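Search datasets
Go

# Rind: kitchen scrap weights by household

Weights of food scraps set out for curbside pickup in Revberg, logged by bin. Version 2, last changed in November.

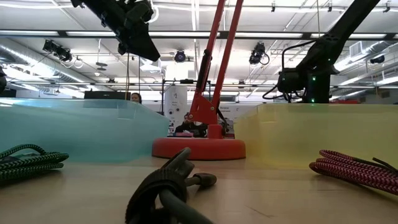 ## What is in the files

- `households.csv` - 264 rows, one per household. Size of household, type of housing, whether there is a yard.
- `pickups.csv` - 551 rows, one per weighed pickup. Weight in grams, bin number, route letter.
- `notes.csv` - free text from the crews. Spelling left as it was.

The files join on `house_id`. Street names and unit numbers were taken out before release.

## How the weights were taken

Crews weighed each bin on a Nuveck hanging scale at the curb and wrote the number on a card. The scale reads in steps of 10 grams. Empty bin weight has already been subtracted. Cards were typed in twice and the two copies compared.

## Known problems

- Route C has no weights for the first two pickups. The cards got soaked.
- Yard waste was mixed in at some houses. Look for `mixed = 1` and drop those rows if you only want food.
- A blank weight means the bin was not set out. A zero means it was set out empty. Version 1 treated both as zero - please don't combine the two versions.
- Apartments share bins, so their weights can't be split by unit.

## Not good for

City-wide totals. Households signed up on their own, and larger homes are over-represented.

## License and contact

CC BY 4.0. Credit "Rind, Asorov". Corrections go to Fahad Janjua through the issue tracker. Please include the `house_id` and the row number.

Filed under: Waste & Recycling, Households, CSV

Print this page | E-mail this page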